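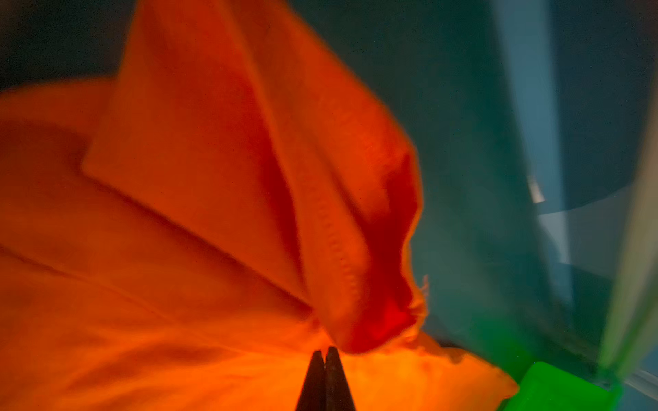 December, 9:40 a.m.

Started on the orange cloth for the Tillman job. One length, bought as an offcut from Grastine, no fiber content on the ticket. Whoever had it before us got as far as one stitched seam and left the hem raw. The hem is fraying, with pale orange threads coming off it in a cluster, so that gets dealt with before anything is washed or pressed.

Plan for the morning:
Trim the loose threads. Don't pull them.
Zigzag the raw edge, narrow, medium length.
Press the folds out from the back with a cloth over it.
Cut test strips from the end opposite the seam.

10:15. Trimmed. Shook it out over the bin and still had to sweep. The seam is sound, small even stitches, so I'm leaving it in. If the panels are cut the long way it ends up inside the turn-up and won't show. Wrote that on the pattern envelope.

10:50. Zigzag on the Haditz machine. First try tunneled badly and pulled the edge into a ridge. Dropped the top tension a notch and put tissue under, which fixed it. Tear the tissue off toward the stitching or it leaves whiskers. The thread is Irnora orange from the second drawer. It's a shade redder than the cloth in daylight but fine under the shop lights, and this edge gets turned under anyway.

11:30. Test strips. Cut 5, each 21 cm long, marked in chalk at both ends. One stays dry as the control. Two washed at 40 degrees, two by hand in cold water. All four are on the rack now with a white rag pinned to each to see if the color moves. The rag on the first warm one was already a little pink when I pinned it, so I don't expect good news.

Pressing went slowly. The cloth takes a crease easily and doesn't want to give it up. Steam plus a weight for 35 seconds did it on most of the folds. There is one long crease that is still there after two rounds. Try a damp cloth with a spoon of vinegar in it, on a scrap first. If it won't come out, lay the pattern so it falls in the waste.

2:20 p.m. Strips dry. Both cold ones still measure 21. The warm ones came up short, one worse than the other, and both rags are pink. So it's cold wash only, on its own, and the care label has to say so. Tillman wanted these machine washable with the rest of their linens. Need to ask them before cutting.

Cloth is rolled on a tube, right side in, on the top shelf. Please don't fold it again.

Still to do: buy more tissue, new needle in the Haditz, vinegar test, call Tillman about the washing.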